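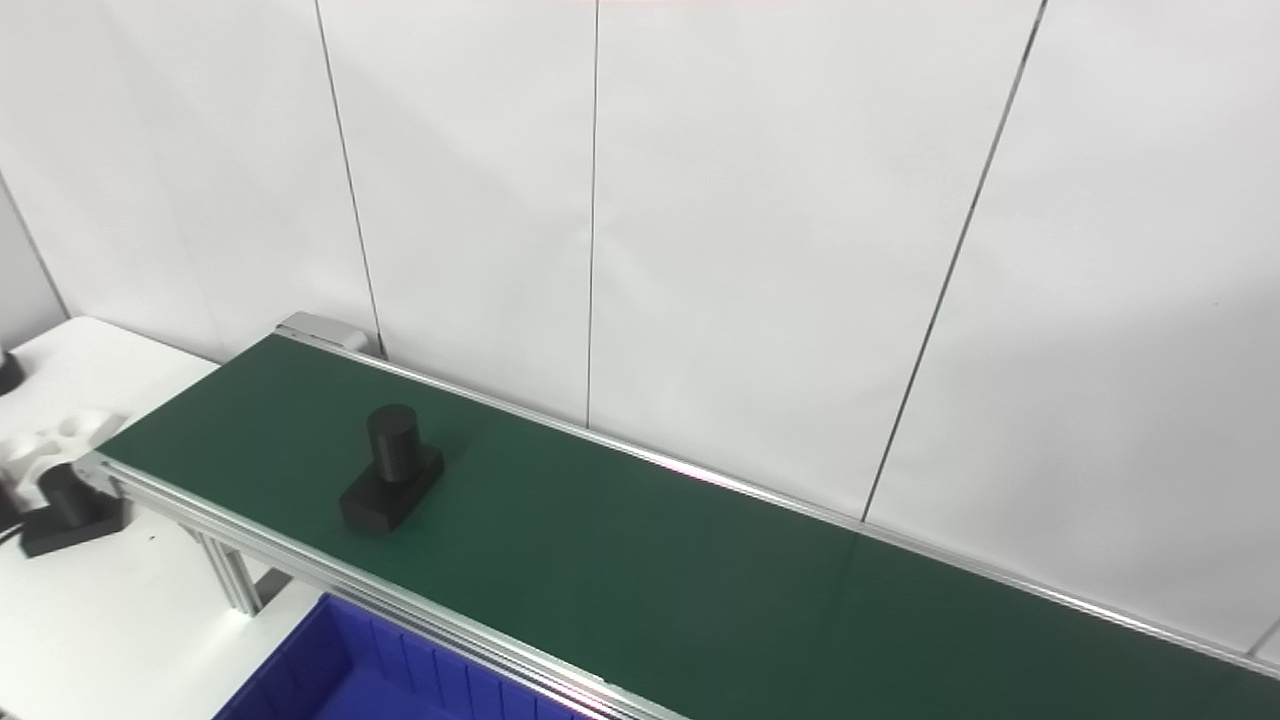
August 12, 2024

My project is on why people stick with one queue when the other one is moving faster. I picked it because I lose about half my lunch break in the canteen at Jidiretti and I've always been sure the left-hand till is slower. Thenmozhi Raju, my project partner, was sure it was the right-hand one. We've both eaten there for a year, so one of us had to be wrong (or both of us, as we later found out).

## What we wanted to find out

The question started off as "which till is quicker?" but our tutor said that was a job for a stopwatch and would be over by Tuesday. So we made it bigger. We wanted to know whether people can tell which queue is faster while they're standing in one, and whether they'd swap if they could.

There are 2 tills at lunch. The left one is by the hot food and the right one is by the fridge with the sandwiches. Both take cards, and only the left one takes cash, which matters quite a lot later on.

## How we did it

We watched at lunchtime in May, before exams emptied the place out. I stood near the cutlery and Thenmozhi sat by the window, and we each followed one person at a time from when they joined the back of a queue to when they walked off with their tray. I wrote the times down in a notebook. She used her phone and was much neater than me, so all the tidy numbers are hers.

After they'd paid, we asked each person three things:

- How long do you think you were waiting?
- Do you think the other queue was faster?
- Did you think about swapping?

We got 40 people from each queue who were happy to answer. A few more said no, mostly because their food was going cold, and I don't blame them at all! We left those out completely, even if we'd timed them.

I should own up to one mistake here. On the first day I was asking "was the other queue faster?" and Thenmozhi was asking "was your queue slower?", and those sound the same but they really don't get the same answer. People get a bit defensive about their own queue. We threw that day's answers away and started again with the questions written on a card, which was annoying as it had been our busiest day.

## What happened

The two tills took almost the same time per person. I was quite put out by this. The left queue did have the very longest waits in it, nearly all of them when somebody was paying in cash and hunting for coins, but it also had plenty of really quick ones – people with just a drink who'd gone left out of habit.

The guesses were the fun part. Nearly everybody thought they'd waited longer than they had, and people on their own were further out than people who'd been chatting. Someone in a group of friends would often guess too low, and then the friend standing next to them would guess something completely different, so we ended up only taking the first person's answer before the others could join in.

Most people said the other queue was faster, whichever one they'd been in. So the left queue envied the right and the right queue envied the left, all at the same time, and hardly anyone had moved. When we asked why not, we got answers like these:

> "I'd already been there ages, it'd be a waste."

> "If I move it'll slow down, it always does."

> "My mate was in front of me."

The first one came up again and again in different words. In class this was called sunk cost: you've spent something (time, here) and you can't get it back, but it still pulls on you. I'd only ever heard it explained with money, like finishing a bad film because you paid for the ticket, so it was nice to see it with a tray of chips.

The second one is more of a memory thing, I think. You remember the time you swapped and it went wrong. The times you swapped and it was fine are just lunch.

## Asking somebody who works there

Aravind Poojary has worked on both tills and was kind enough to talk to us after the rush. He said the regulars each have "their" till and will walk past an empty one to get to it. He also said the worst hold-up for him is when the card reader drops its signal, and that it happens at both tills. We hadn't recorded card problems separately, only cash, and I wish we had.

He thought one long queue feeding both tills would be fairer. There isn't room for it, he said, unless they moved the salad bar, and it has the plumbing under it.

## Problems with our study

80 people sounds like a lot when you're the one doing the asking, but the canteen does 1,000 lunches in a busy week, so it's still a small slice. They were also nearly all students. Staff tend to come late, when there's hardly a queue at all.

We also might have changed things just by standing there. One person saw my notebook and asked if I was inspecting the food.

And we never got to follow enough people who did swap. That's the group I'd go after if I did this again, probably with someone standing where they can see both queues at once, and with a column for the card reader.

I still go to the right-hand till, by the way. Thenmozhi still goes left.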